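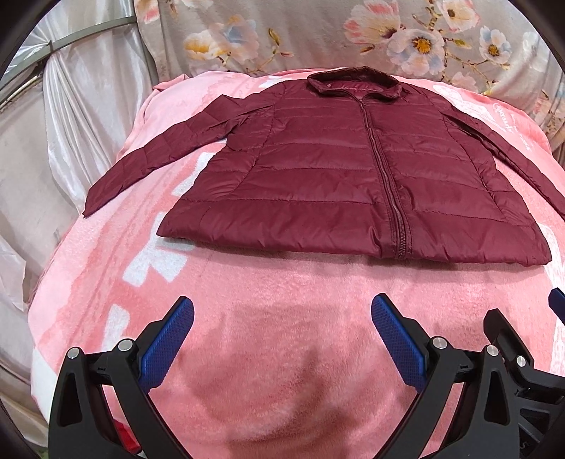
Comparing finger pads on a puffer jacket

Posted March 21, 2018

The test lead at Derwood has spent much of the winter on one question: which finger pads should go on the hand-held grippers used in the Urnon project. Two suppliers were in the running, Bellis and Brindon.

We started with the choice of a quilted jacket. "A towel is too easy," the test lead said. "A puffer has a slick shell and padding that squashes. You think you have the sleeve and you only have air."

The team logged 420 grasps, most of them on sleeves and hems. The zipper was kept closed each time so the front would stay in one piece.

Both sets of pads were textured. The Bellis pads did better on the shell, the lead told us, but they also tended to drag the stitching. "I'd take a small pucker over a dropped sleeve," they said. The Brindon pads let go more cleanly and slipped more often - 38 times in the first 300 tries.

I asked about the surface under the jacket. The lead likes a plush blanket because it gives a little. "On a hard table you can push down and cheat. On fleece the jacket sinks, and you have to come in from the side."

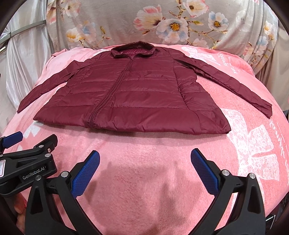
The jacket laid out front side up, with the grippers at the near side of the blanket.

Working with 2 grippers took practice. The hard part is timing, according to the lead, and new operators usually close one hand too early. "Then the jacket turns on you and you start over."

The next round is planned for July, with thinner pads and a coat that has a hood. "The hood worries me more than the pads do," the lead said.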